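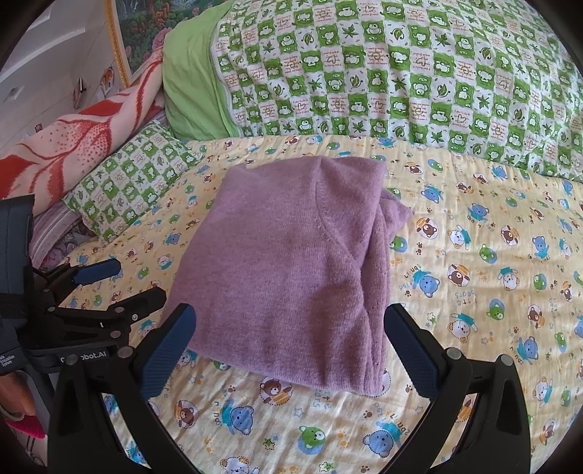 Can a machine fold a sweater yet? Short answer: sometimes, slowly, and only if you pick the sweater. I've been asking around and reading up since June, so here is where I think it stands. Thread.

2/ T-shirts came first for a reason. Flat cotton, few surprises, and you can find the shoulders. Knits are another matter. They stretch when you pick them up and they don't land where you meant them to.

3/ Dravach put out numbers on its laundry arm this spring. 70 percent of garments folded to a standard the company calls "drawer ready." Most of those were towels and tees. Sweaters were listed under "other."

4/ The laundry I worked at in Walotport handled some 30 sweaters on a normal morning. A decent folder needs less than a minute for each one. She also checks for holes and missing buttons while she does it, and that part never shows up in the demos.

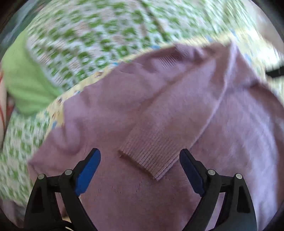

5/ Sleeves are where it gets hard. A person takes the cuff, lays the sleeve across the body and moves on. A two-finger gripper has to find the cuff first, and a cuff the same color as everything under it is not easy to find. Then it has to take one layer and leave the other alone.

6/ Beds make it worse. Most of us fold laundry on a bed, on top of printed sheets and bunched-up blankets. A clean white table in a lab is a much easier job.

7/ Wolde says its next model learned from 3,037 folds done by people with hand-held grippers. I think that's the right way to go about it – people already know what to do with a twisted sleeve. Whether that's enough folds, I can't say.

8/ On price, the Roreo unit is still leased to hotels only, and hotels mostly need sheets and towels. I wouldn't expect one at home soon.

9/ If you run a shop and you're thinking about it, ask for a demo with your own knits, straight out of the basket. Time it yourself. I'll post again after I've seen the Dravach arm in person.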